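5.3 Gripper Inspection and Grip Check

Do this section after the arm has been mounted on the Kolcombe bench and homed (Section 5.2), and again whenever a finger has been removed. Allow around 45 minutes for the first arm. You will need the hex keys from the Prusano tool roll, a lint-free cloth and a few clear plastic bags.

CAUTION: Keep hands away from the fingers while the arm is powered. Steps 1 to 4 are done with the arm in Hold and the gripper drive off.

1. Put the arm in Hold. Wait for the status line to show HOLD before touching the gripper.

2. Wipe both fingers and the wrist camera window. Do not spray cleaner onto the joints.

3. Check each bolt head on both fingers with the hex key. A bolt that turns must be taken out, cleaned and refitted. If the head is rounded, replace the bolt.

4. Move each finger by hand through its travel. It should move freely with no side play at the pivots. If a finger binds, stop and go to Section 7.

5. Turn on the gripper drive and send OPEN. Bring up the wrist view on the operator screen. Both fingers must show, one on each side, with a clear gap between them.
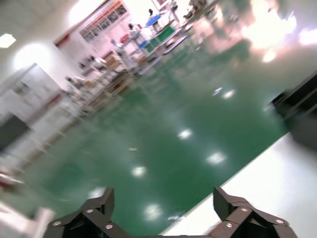 Figure 5-4. Wrist view with the arm moving. Both fingers in view, gap open.

NOTE: Blur is normal in this view during a fast move. Judge finger position only after the arm has stopped. If the view is still soft at rest, clean the window again, then check the camera mount.

6. Bright spots from ceiling lights on a glossy floor can upset automatic exposure. If the picture pumps between light and dark, set exposure to Manual and save it under the arm's name.

7. Lay an empty plastic bag on the white tabletop, clear of any boxes. Jog the gripper down over it at low speed and send CLOSE. Thin film bunches up between the fingers and the linkage, so look at the pivots as well as the tips before lifting.
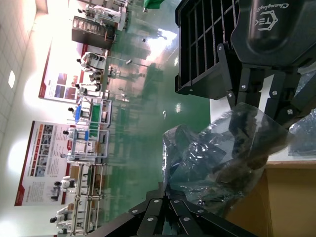

8. Lift the bag clear of the table and hold for 2 minutes. If it slips, raise the grip setting one step and repeat from step 7.

9. Lower the arm, send OPEN and remove the bag. Pick out any film left in the linkage with the drive off.

10. Enter the result in the Zunham log. If the controller shows code 451, the fingers did not reach the open position. Repeat step 4 before clearing it.

Revised March 18, 2024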